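Still Life Workshop, Handout 2: Grapes and Glass
Instructor: Colette Gautier
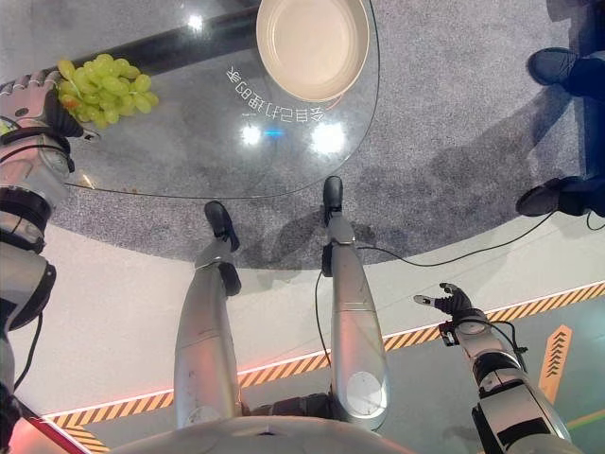
Fig. 1. Pale green grapes over a round glass tabletop, with a beige plate.

I love this setup! Glass gives you reflections and whatever lies underneath (look at the speckled carpet coming through), so squint first and block in the big values. Leave the highlights as bare paper.

Grapes: draw the whole bunch as one shape, then pick 6 or 7 berries to finish properly. Let a few go brownish, they make the greens sing.

For next time: two studies, roughly 20 minutes each, on the Nomlow pad.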